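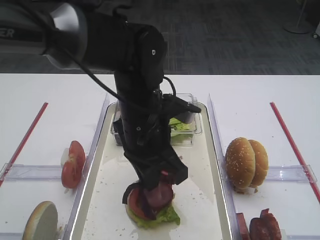

# Wuvby, o cómo tardar una tarde en hacer una hamburguesa

**Ignacio Cáceres y Ludger Brinkmann**
Taller compartido Ojeda, 02/07/2022

El objetivo era modesto: que un brazo montase una hamburguesa fría sin que nadie tocara la comida. Ludger propuso empezar apilando cubos de madera, como todo el mundo. Perdió la votación, que fue de uno contra uno, porque el pan lo había pagado yo.

## Montaje

La bandeja va en el centro y los ingredientes a los lados, detrás de unos separadores transparentes. El orden del programa es lechuga, tomate, jamón, col morada y tapa. La cebolla figura como «opcional» desde que intentamos cogerla la primera vez.

Cada ingrediente tiene su propia altura de aproximación y su propia apertura de pinza, guardadas en un archivo que en junio tenía 50 líneas y ahora tiene 229. Ninguno de los dos se hace responsable de las últimas 118.
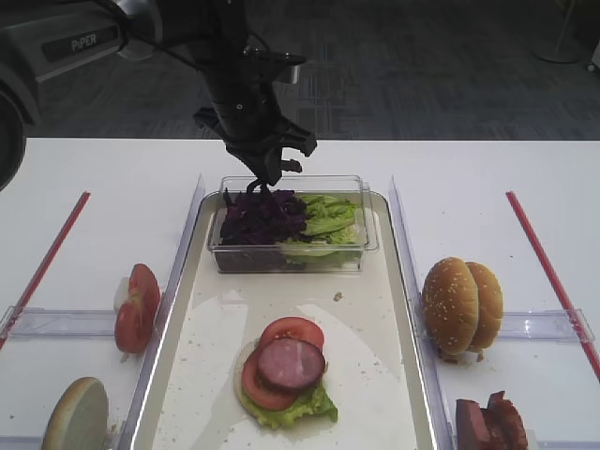

La col morada es lo que más trabajo nos dio. La lechuga sale en hojas y perdona bastante; la col sale en hebras y la pinza coge las que le parece. Probamos a cerrar más despacio, y después a bajar más antes de cerrar. Nos quedamos con lo segundo, más una pausa de 300 milisegundos antes de subir.

El jamón pide lo contrario: poca fuerza y soltar cerca de la pila. Si se suelta alto, cae torcido.

## Pendiente

- Recoger las migas entre ensayos (Ludger).
- Ordenar el archivo de alturas (Ignacio, bajo protesta).
- Decidir qué se hace con la cebolla.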